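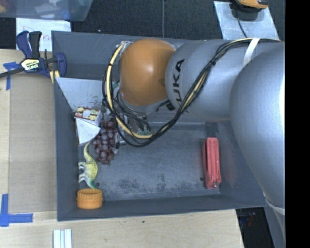 Issue 5, p. 2

Cable dressing on bin-picking arms. A short thread on the Plurkwood house rules, revised 16 September 2019.

Rule one: the bundle is tied at intervals along the arm, and every tie is trimmed flush. A proud tie end will catch on a bin wall sooner or later.

Straps go over the bundle on the arm housing. Ties hold strands to each other, straps hold the bundle to the arm. Do not use one for the job of the other.

Leave slack at the wrist, but measure it. Turn the last joint to both limits and check the lowest point of the loop at each. We write the figure on the cell sheet.

If the loop hangs below the gripper fingers at any pose in the program, the cell does not run. Armindo Godinho wanted a softer wording in April. He was outvoted.

Rule two: the bin is clamped to the table. Friction does not count as fixing. One bar clamp at a corner is accepted for light items – anything heavier needs a second on the opposite side.

The clamp is part of the cell. Put its body and handles in the collision model, with 10 mm added all round. The Vondov template still leaves clamps out, so check by hand.

Rule three: test items must differ in shape and stiffness. A bunch of grapes, a long-necked toy and a ridged case ask different things of a grasp planner. A bin of identical blocks is not a test.

Items against the wall stay where they are between attempts. No nudging them to the middle. If a run is assisted, log it as assisted.

We went back over 894 logged picks from the Morikawa trial and found the assisted ones mixed in with the rest. They now have their own column.

Still open: how often to replace ties. Fekatel changes theirs at every service, we change on inspection. I would take the stricter rule – ties are cheap. Comments by reply, please, with cell number.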